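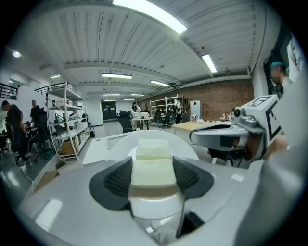
**Foam blocks for packing: how to stack them so they don't slide in the box?**

Hello all. I pack ceramic bowls for a small shop, and I changed from paper to white foam blocks in August. I put one block on the other in each corner of the carton, and the bowl goes in the middle. When I carry the carton down the stairs, the upper block moves and leans on the bowl. Cutting one tall block is difficult for me, the knife makes many crumbs. Is it allowed to glue them? Which glue? I have the spray from Clakport already, but I didn't open it yet.

Tiruwork Tilahun

---

**Answer 1** (12 votes)

Please test the spray on a small piece first. If your blocks are polystyrene, many spray glues will eat a hole in them. Look on the can for the words "foam safe". If they are not written there, return it to the shop.

I would try without glue before. Probably your carton is too wide for the blocks. Put the bowl in, then the blocks, and push on the side of the carton with your hand. If something moves, fill this gap with folded cardboard. The blocks should stand tight against the wall and also touch the lid when you close it. For me 2 layers of cardboard was enough.

For the crumbs: use a long snap-off blade, a new one, and pull it slowly in one direction. Don't saw. I cut on an old towel and the crumbs stay there.

---

**Answer 2** (2 votes)

double sided tape

---

**Answer 3** (0 votes)

We used the Nisel cartons, the low ones, and with these you need only one block in the corner. I don't know if they still sell them. Tape is okay but after some weeks in a warm storage it lets go, so I would not use it for stock that is waiting long.

---

**Comment from Tiruwork Tilahun:** Thank you, I made the test with cardboard in the gap and now the upper block stays. The spray has no "foam safe" on it, so I will bring it back.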